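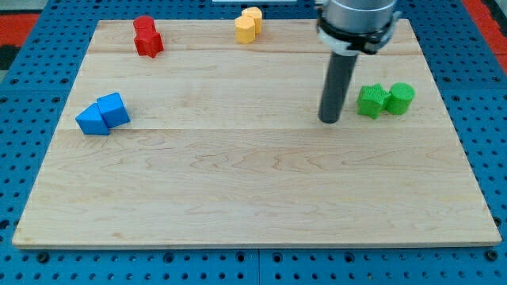 2.3 Sortieren nach Farbe: was zeigt die Aufgabe?

Acht Klötze auf einem Ahornbrett, je zwei von einer Farbe. Die Anleitung zu Colovico nennt das »Grundstufe Ordnen«. Mit dem Wort wäre ich vorsichtig. Wer Paare nach Farbe legt, hat Farben verglichen — ob auch die Form beachtet wurde, bleibt offen. Beim roten Paar stehen ein Zylinder und ein Prisma mit sternförmigem Umriss beieinander. Nach Form sortiert müssten die beiden getrennt werden.

Zur Übung (Partnerarbeit, 30 Minuten):
– Ordnungsregel in einem Satz aufschreiben, ohne das Wort »passt«.
– Eine zweite Regel suchen, die das rote Paar auseinanderreißt.
– Begründen, welche Regel ein Kind vermutlich zuerst wählt. »Farbe ist leichter« reicht als Begründung nicht.

Custanico verspricht im Begleitheft, solche Aufgaben förderten »logisches Denken insgesamt«. Belege dafür fehlen im Heft, auch auf S. 312, wo sie angekündigt sind. Bitte in der Hausarbeit nicht ungeprüft übernehmen.

Bis zur nächsten Sitzung: Kapitel 2 im Reader Lerine lesen.

Skript Frühe Mathematik, Stand 30. Oktober 2024 | Kontakt | Impressum | Nach oben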